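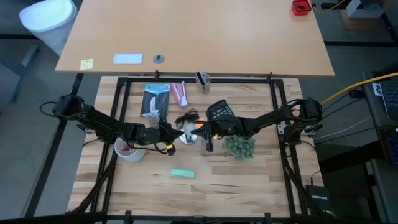

Print | E-mail this page
Search the Sillen manual Go

4. Setting up your Plulik desk printer

Read the caution first. Then start.

1. Pull off all the blue tape. Two strips inside the lid, easy to miss.
2. Plug in at the wall — not a power strip.
3. Hold Power till the light stops blinking. Can take a while the first time.
4. Load plain paper, 47 sheets max. Fan it.
5. Slide the guides in till they just touch teh stack.
6. Menu > Network > Join. Pick your network, type the password. Capitals matter.
7. Print the test page. Stripes? Run Clean once, print again.

CAUTION: Don't open the back door while its printing. Rollers get hot.

Note: The Gill cartridge in the box is a starter. Full size is part 2389, good for 2000 pages. Older part 1272 fits the slot but won't register — don't force it.

Note: Error 47 is a paper jam, nothing to do with the tray limit. Open front, pull toward you, close, press OK.

Moving the printer later? Take the cartridge out first, bag it, keep it flat.

Section 4 revised October, I. Vieira. Wireless trouble, see section 6.

Print | E-mail this page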